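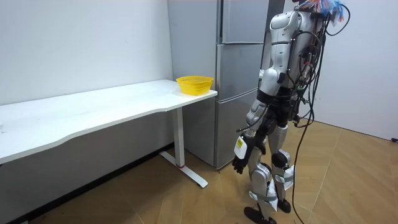
Right, I've been asked most of these on the stairs, so I'm putting them in one place. They're all to do with the fridge on the second floor at Saarela, the long white desk beside it and the yellow basket. If yours isn't answered, come and find me. I'm usually in before nine.

## Whose fridge is it?

Everyone's! It belongs to the floor. Deltlow people, Forivier people, anyone with a desk up here. There used to be a system with initials on the shelves and it lasted as long as you'd imagine.

## Can I leave fruit in there without a label?

Yes, loose fruit is fair game. If it's sitting on the shelf with no name on it, it's for whoever fancies it. If you've brought in a peach you've been thinking about since breakfast, put your name on it or keep it at your desk. I can't referee peaches.

Anything in a tub or a bottle does need a label, with your name and the day you brought it in. There's a roll of labels in room 116.

## Do apples really need to go in the fridge?

They don't *need* to, and I know Arvo Manninen will tell you they taste of nothing straight from the cold. He has a point. But they go soft and woolly so quickly in that warm room, particularly in August, and I'd sooner eat a cold crisp apple than a room-temperature sad one. Take it out half an hour before you want it and we're all happy. 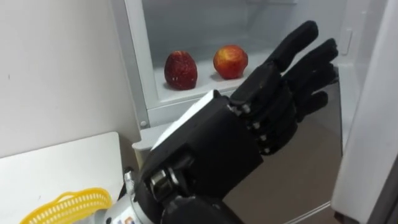
The one thing I'd ask is that you don't shove them right to the back. I've found apples with a frozen patch on one side (brown and mushy by the time they thaw) and it's such a waste. Middle of the shelf is fine.

## What about strawberries?

Fridge, always, and dry. Please don't wash them until you're going to eat them! A wet strawberry goes furry overnight and takes its neighbours with it. I buy them in 600 g lots when they're cheap, and on a good week they're gone by teatime, but I do have a quick look through each morning and pull out anything that's turned.

## What is the yellow basket for?

Carrying and sorting. When you're emptying a shelf, or bringing out fruit for a few people, put it in the basket and not straight down on the desk. The sides are all little openings so it gets some air, but the floor of it is solid, so a squashed berry won't drip through on to somebody's papers.

It lives on the desk, at the fridge end. Not on top of the fridge, not in the meeting room with biscuits in it. It's a bit battered and I'm very fond of it.

## Can I mix things in it?

Apples with apples, lovely. Apples on top of strawberries, no, you'll have jam. If you've got both, do the heavy things first and lay the soft ones in last, or make two trips.
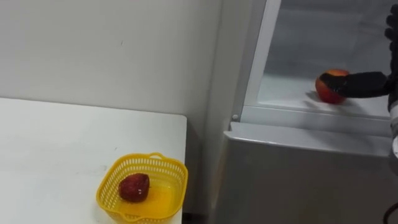

**Irja Rissanen**
Second-floor kitchen rota, Saarela

I look after the fridge, the kettle and the tea towels. Hilkka Ahonen does it when I'm away and she's stricter than me, so be warned.

## When does the fridge get cleared?

Thursday, at 4. Anything unlabelled that isn't loose fruit goes, and so does anything labelled that has started to look at me. It takes me ten minutes if people have been good. Everything comes off the shelf, I wipe it down with warm water and a drop of washing-up liquid, dry it, and it all goes back.

## Who wipes the desk?

You do, if you've used it! The top is white and shows every smudge, and there are already scuffs that I can't shift with anything in the cupboard. A damp cloth is all it needs. Mind the curvy front edge, where crumbs like to collect. No scourers please, Oona Heinonen tried one on the old table and it never recovered.

## How do I chip in for the fruit?

It's 60 cents a week in the jar, or bring a bag of something yourself now and then. Rebecca Martinelli turned up with plums from her garden last year and was let off until Christmas.

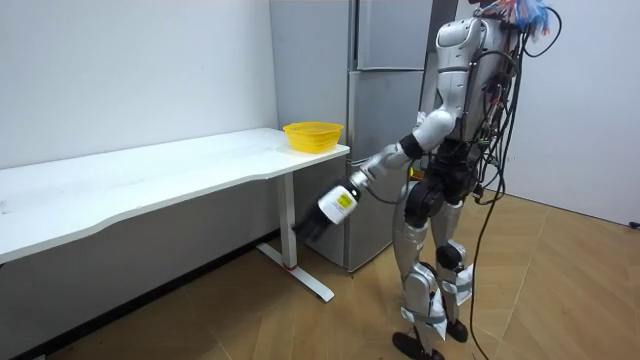

## Can I put bottles on the desk?

For a minute while you make room, yes, but pop the lid on first and stand them well in from the corner. Then back where they came from.

## The fridge is making a noise. Should I worry?

The hum is normal and so is the click. If it starts rattling, check nothing's touching the side of it. If it's still rattling after that, ring Clernel (number's on the noticeboard) and let me know as well.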